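Asunto: Re: [taller-robots] ¿Alguien va a la jornada de puertas abiertas de Kuketti?
Fecha: sábado 10 de febrero
Lista: taller-robots

Hola a todos:

Contesto por fin, que me habéis escrito tres en privado y prefiero contarlo aquí una sola vez. Copio lo que preguntaba Noboru el otro día para no perder el hilo:

> Noboru Ogura escribió:
> ¿Alguien de la lista va a la jornada de puertas abiertas de Kuketti?
> A mí me coincide con un viaje. Me interesa sobre todo la parte de
> simulación, lo que llaman Platance. En el programa pone «manipulación
> con útiles de sujeción» y no sé si es una charla comercial o si enseñan
> algo de verdad. Si vais, preguntad por los contactos, que siempre es
> donde se cae todo. Y si dan café, contadlo también.

Pues fui, y hay café (malo, pero mucho). Llegué tarde porque el autobús 11 no para donde dice la web, para en la rotonda anterior, y luego hay que cruzar medio polígono. Si vais otro año, id en coche o en bici. En la entrada te dan una pegatina con un número, a mí me tocó la 219, y te mandan a una sala u otra según el turno. La sala grande se llama Tsuchiya y allí estaba lo de la simulación, así que me colé en el primer turno aunque el mío era el segundo. ¡Perdón al que se quedó sin silla!

No es una charla comercial, Noboru. Bueno, los primeros diez minutos sí, con su vídeo de la nave y su música, pero después apagaron las diapositivas y se pusieron a mover el brazo en el simulador, proyectado en la pared del fondo. La mesa de trabajo es sencilla: un brazo blanco sobre su base, una pinza negra de dos dedos y unas pocas piezas pequeñas en una bandeja azul claro. Tienen también un cartel con marcas negras que parece un marcador de esos de localización, flotando al lado del brazo tan tranquilo, que en un simulador no hay que atornillar nada.
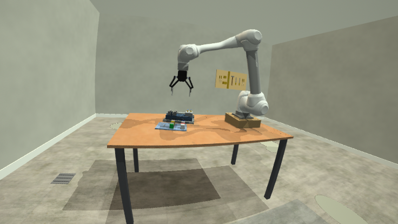 Yo me había sentado al lado de una pareja de profesores de FP que tomaban apuntes como locos, y entre los tres acribillamos a preguntas a la chica que llevaba la demo. Nos contó que cada ejercicio lo lanzan con variaciones de luz y de posición, y que la tanda de esa mañana era de 777 ejecuciones, que habían dejado corriendo desde la noche anterior. Le pregunté si guardaban todas y me dijo que sí, las buenas y las malas, y que las malas son las que más miran. Me gustó que lo dijera sin que nadie le tirara de la lengua.

Lo de los contactos lo pregunté tal cual, citándote. La respuesta corta es que han simplificado muchísimo la geometría de colisión de los dedos y que, aun así, según cómo entre la pinza, la pieza vibra. Lo enseñaron en directo: bajaron el brazo, cerraron demasiado rápido y el cubito salió disparado hacia la ventana imaginaria de la derecha. Risas generales. Lo repitieron cerrando más despacio y ya se portó bien. El paso de simulación que usan lo apunté en un papel que he perdido, así que si alguien más estuvo y se acuerda, que lo diga, por favor.

La segunda parte fue la que más me enganchó, la de los útiles de sujeción. Cambian a una vista mucho más cercana, casi desde la muñeca, y de golpe te das cuenta de lo apretado que está todo ahí abajo. El útil es una especie de mordaza con dos garras grises y un bloque entre ellas, gris con una banda roja, más una manguera azul en la carcasa de la izquierda que a mí me pareció un detalle precioso (los de FP opinaban que era perder el tiempo modelarla, tuvimos un debate bastante subido de tono en voz baja). Las sombras también están muy trabajadas, y ahí hubo quien preguntó si no era un lujo. La chica contestó que si la cámara del robot de verdad va a ver sombras, más vale que las vea también en el simulador.

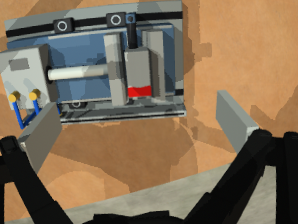
Noboru me escribió esta misma mañana, cuando le adelanté un resumen, que las mordazas le daban más envidia que el brazo, que él lleva meses peleándose con un útil parecido y que el bloque se le cuela entre las garras en cuanto sube la fuerza de cierre. Quería saber si en Kuketti fijan el bloque con una restricción o si lo dejan suelto y confían en el rozamiento. Pues eso se me pasó preguntarlo, qué rabia. Me dieron un correo de contacto, así que lo pregunto el lunes y os digo.

Más cosas sueltas, por orden de libreta:

La plataforma la ofrecen a centros de formación con un acuerdo aparte, que llaman Skevuvley. No entendí bien las condiciones y el folleto tampoco ayuda. Lo tengo escaneado, si alguien lo quiere se lo paso.

El taller físico se visita al final, en el aula 211. Solo dejan entrar en grupos pequeños y no se puede tocar nada, pero te explican el cableado con mucha paciencia.

Se puede ir con niños. Había varios y se lo pasaron mejor que nosotros, sobre todo con el cubito volador.

Repiten la jornada en otoño, todavía sin fecha. Yo me apunto otra vez, y si juntamos cuatro o cinco de la lista podemos compartir coche y ahorrarnos la rotonda.

Un abrazo, y perdonad el ladrillo.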